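Shared-Workspace Practice Guide: Progress Report to the Geltano Fund, July

Dear all, thank you again for your patience over the spring, and for the kind notes that came back after our last report.

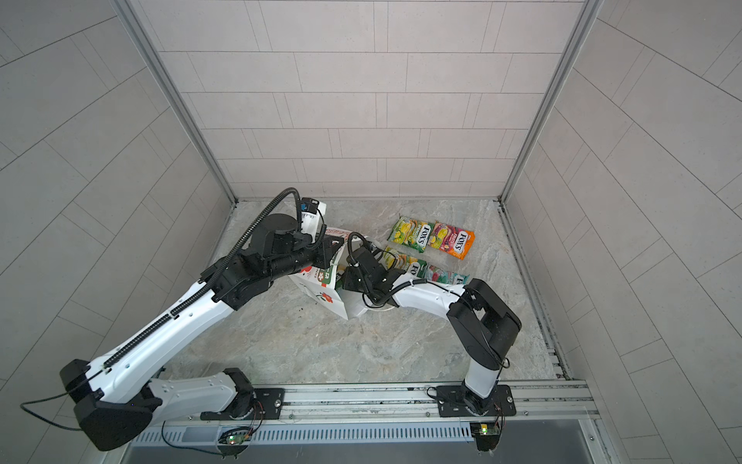 Most of this period went into the part of the guide that deals with two arms reaching into one space. When we wrote the proposal we thought this would be a short chapter, and it has grown into the longest one we have. Our partners at Taltus and Menon each had their own house rules for it, and they disagreed on more than we expected. Taltus wanted one arm to wait outside a marked zone until the other had left. Menon lets both arms in together, at reduced speed, as long as the operator has a stop button within reach. After a good deal of friendly back and forth, we settled on a draft that allows either arrangement, but asks each site to write down which one it uses before the shift begins.

Bagging and packing work has been our main testing ground. Soft goods and paper bags make people a little too relaxed, I think — a bag looks harmless, so the checks get skipped. The draft now asks for the same start-up routine whatever is being handled: cables looked over from base to wrist, mounting bolts checked, floor of the cell swept, grippers opened and closed once with nothing in them.

We have logged 994 supervised runs against our target of 3,000. That is behind where I hoped to be, and I would sooner tell you so now than in the fall. We lost time when the log sheet had to be redone, as the first version had no place to note a run stopped by the operator. The new sheet fits on one page and people seem happy to fill it in. We expect to add almost 200 runs a week once Pleltik's second cell opens.

Spending is in line with the budget, apart from printing, where we are slightly over.

Still to come are the chapter on handover between shifts and the wording on cable routing, which Menon has offered to review. We would also be very glad of your comments on version 2 of the draft, sent separately, and in particular on whether the stop-button section is plain enough for a new operator to follow.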